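We use cookies to remember your preferences and to see which pages get read. By staying on this site you agree to our use of cookies. Accept | Settings

Girnville Bread Swap: Your Questions Answered

We love getting your emails, so keep them coming! These are the ones that land in our inbox most often. 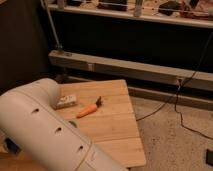
What is the bread swap?

You bake a loaf, you bring it along, and you go home with somebody else's. Gwawr Foulkes started it with two neighbors and a very lively rye starter, and at our last swap we had 67 loaves (we ran out of tables, which was wonderful).

Do I have to be a good baker?

Not at all! Flat loaves and lopsided loaves get picked every time. Aled Morris brought a sourdough like a paving slab to his first swap and it made the best toast any of us had eaten in weeks.

When is the next one?

Sunday, June 17, 2018, at the Onerden Hall on Galby Street. Doors open at 2 and swapping starts 20 minutes later, so there's time to have a good look first.

Can I bring something sweet?

Yes, as long as it's made with yeast or a starter. Cinnamon buns, brioche, fruit loaves, all welcome. Banana bread is a cake and we will argue with you about it, happily.

How should I wrap my loaf?

Let it cool all the way, then use a paper bag or a clean dish towel. Please put a label on it with your name and every ingredient, and write nuts, seeds, milk and eggs in big letters.

I don't have a starter. Can I get one?

Bring a clean jar with a lid and we'll give you a scoop of ours. Feed it flour and water the same evening, and if it looks sleepy, give it a day somewhere warm.

Can kids come?

Please bring them! There's a roll-shaping table by the door and the dough is for squashing.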